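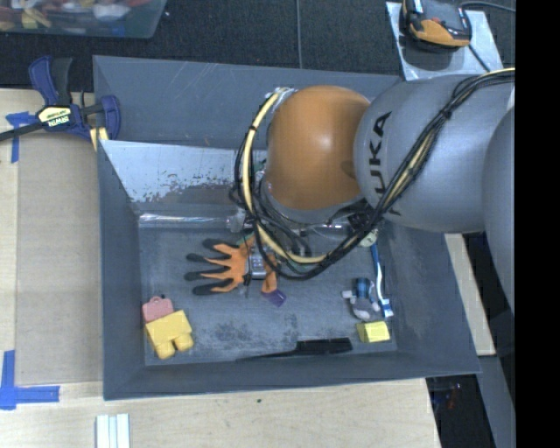 How does a county end up with 122 vehicles and no idea who has the keys?

Slowly, and with a pegboard. Reinaldo Leite inherited the board when he took over the motor pool in Bunau County, along with a sign-out binder in which the most frequent driver was somebody called "Me."

"I never met Me," Leite says. "He did 587 miles in October and returned the truck empty."

The county has since moved its bookings to Mindodum, a reservation system sold by Balton. Arash Ranjbar, who ran the switch for Balton, remembers the first planning meeting as mostly silence. "Then a man from Roads asked if he'd still get his truck," Ranjbar says. "It was the county's truck – I let that go."

Forty sedans went in first. Pickups followed in spring, after what Leite calls "a frank exchange" with the Wallner depot, which had been keeping its spare keys in a coffee can.

Does everyone book online now? "Everyone under the age of Roads," Leite says. The pegboard is still up in his office. He hangs his coat on it.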